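Kitchen Share Shelf to Reopen Friday at Larger Uvura Space

The kitchen share shelf at the Uvura community building will reopen Friday at 10 a.m. in a larger room on the ground floor, organizers said.

The shelf lends and gives away dishes, cookware and small kitchen goods to people who are setting up a home. It closed in May when the building's old pantry, where the items had been stored, was turned into an office. Since then the goods have been in boxes in the back hallway.

Maeve Fitzgerald, who runs the shelf, said the new room has a sink, two windows and enough wall space for open shelving. The old pantry had none of those.

"People had to stand in the doorway and point at what they wanted," Fitzgerald said. "Now they can come in and pick things up and look at them."

The shelf gave out 342 items last year. Bowls and cups went fastest, followed by saucepans. Dinner plates were slower, and Fitzgerald said she still has 80 of them, mostly white.

Donated goods are washed at the sink, left on a rack and then checked on a table before they are shelved. Anything with a chip on the rim or a crack in the handle is set aside. Chipped bowls are offered to gardeners as plant saucers, and the rest is thrown out.

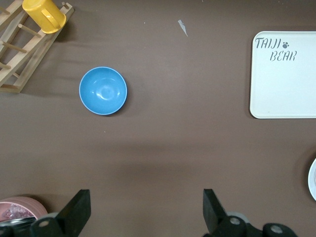

Sorting began last week and was still going on Tuesday afternoon. Fitzgerald said the boxes had been packed in a hurry and many of the labels were wrong. One marked "baking" held only mugs. Another had the lids to a set of pans that left the building in the spring.

Items will be grouped by use this time, with cups and bowls at waist height and heavy pots on the floor level. In the pantry everything was arranged by the date it came in, which made it hard to find a second bowl to go with the first.

The shelving came from Trnka, a store fixture company that was clearing out its warehouse. Rurnavo, a hardware shop two blocks away, gave the brackets and the paint. The remaining cost of the move was covered by a bake sale and by a small grant from the building's own repair fund.

Rules for borrowers have changed a little. Each household may take up to 20 items to keep and may borrow larger things, such as a stockpot or a roasting pan, for 14 days. Under the old system the loan period was one week, and a lot of pans came back late. There is no charge and no deposit. Borrowers are asked to write their name and phone number in the book by the door.

Electric appliances will not be accepted for now. The shelf had been taking toasters and kettles, but had no one to test them, and several were sitting in storage when the pantry closed. Bikumier, a repair shop on the same street, has taken those and will keep any that can be fixed until the shelf has a place for them.

Sharp knives are also off the list. Table knives are fine.

Fitzgerald said the shelf is short of small saucepans, colanders, can openers and cereal bowls. Matching sets are welcome, but single pieces are just as useful, and most visitors are happy to mix colors. Donations should be clean and packed in something that can be left behind. They can be dropped off during open hours, or at the front desk on weekday mornings. Please do not leave boxes outside the side door, where they get rained on.

After the reopening, the shelf will keep its former hours of 10 a.m. to 1 p.m. on Fridays, with an added evening session from 5:30 to 7 p.m. on the first Friday of the month. The room is to the left of the main entrance, past the coat hooks. There is a ramp at the parking lot side of the building.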